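Posted in: Politics, Local & Otherwise

I went to the Grarkdale council meeting on Tuesday night, which makes it my third this year. It was supposed to be short. The agenda was a page and a half and most of it was drainage. The item I had come for was number six, the question of whether the council president should be picked by the members, as now, or elected by the whole town.

If you don't live here, a little background. Grarkdale has a council of nine. Every two years, after the election, the nine sit down and choose one of themselves to run the meetings. That person sets the agenda, decides who sits on what, and signs things when the manager is away. The pay is the same as for the other eight. For a long time it was treated as a chore and passed around by seniority, and I doubt many people in town could have told you whose turn it was.

That changed last winter. The vote went to a second round, then a third, and it ended five to four. The losing side said the winning side had traded votes for seats on the planning board. The winning side said that this is called politics. Both were probably correct. Since then the meetings have been longer, and there is a petition.

The petition asks for a charter amendment that would put the presidency on the ballot. It needed 3000 signatures to force the council to take it up, and it got them. I signed it in front of the Isska, where they had a folding table by the cart return. I said at the time that I was signing to get the question discussed and hadn't made up my mind. I still haven't, though I'm leaning further one way than I was.

The argument for is simple. The president has real power, mostly the power to leave things off the agenda. If a person has that kind of power over the town, the town should get to hire and fire them. Under the present system a member can win one ward with a few hundred votes and end up deciding what gets discussed for everyone. The Zervas Road people have been trying to get a hearing on truck traffic for a year and a half. They've never been told no. It has just never appeared on an agenda.

The argument against took me longer to see. A president who is picked by the members can be removed by the members. If the president is elected by the town, the council is stuck with that person until the next election even if eight out of nine can't work with them. You can also end up with a president who has no votes behind them on anything, and then nothing moves. I read up on a couple of towns our size that made the switch, and one of them switched back.

The other problem is money. A ward race here costs a printer, some yard signs and a pair of shoes. A town-wide race costs more, and somebody has to pay for it. The obvious somebody is Drirex, which owns the old mill property and has wanted it rezoned for as long as I've lived here. I'm not accusing them of anything. They're a company with land and a reason to care who sets the agenda, and they're allowed to write checks up to the limit like anyone else.

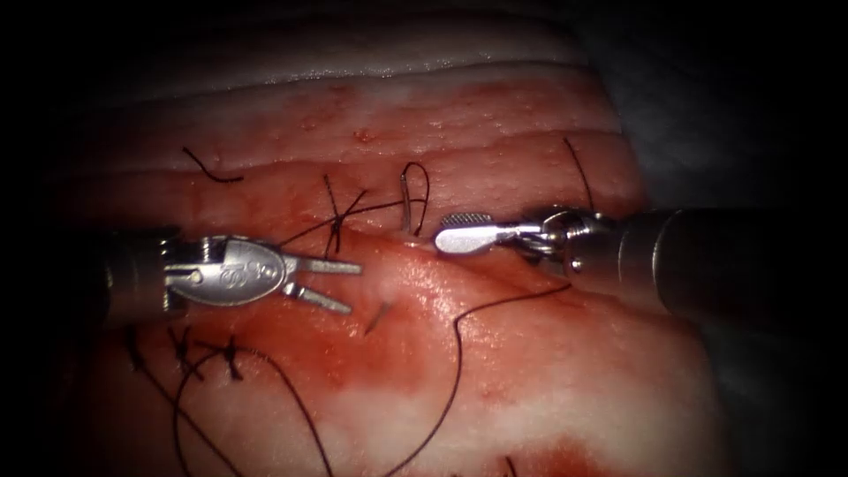 One reader, Maureen, emailed after my last post on this to say I was overthinking the money side. She wrote that Drirex already gets what it wants from five members in a back room, and that she'd like to see them try to get it from the whole town in public. She also said that an election at least leaves a paper trail, with donor reports anyone can look up, while a vote trade leaves nothing. I thought that was a fair point and told her so.

Back to the meeting. Public comment on item six was limited to 2 minutes a speaker, down from the usual three, because of the number of people signed up. The president announced this at the start and there was some grumbling. I counted 30 names on the sheet when I added mine, and more came in after. A lot of them gave the same speech. I don't mind that. When people take an evening to say something in person, it's worth hearing even if the person before them said it too.

My own comment was that whichever way this goes, the council should fix the agenda rule now. It doesn't need a charter amendment or a vote of the town. They could say that any two members can put an item on the agenda and the president has to schedule it within a couple of meetings. Plenty of councils have something like it. It would take most of the heat out of the question of who holds the gavel. A few members wrote something down. One was looking at his phone, but he does that with everyone.

The council then voted to refer the petition to the town attorney for a review of the wording, with a report due in December. Under the charter they're allowed to do that once. After the report they have to either adopt the amendment themselves or put it on the spring ballot. My guess is the ballot, because no one up there wants to be on record either way before then.

A couple of practical things. The text of the petition is on the clerk's page, under "Pending," in a scan that came out sideways. If you can't get it to open, the library has a paper copy at the desk. The attorney's report will be posted in the same place. Written comments count the same as spoken ones and go to all nine members, so if you can't get to a meeting you can still send a letter.

The next regular meeting starts at seven. The drainage items were carried over, so those will be first.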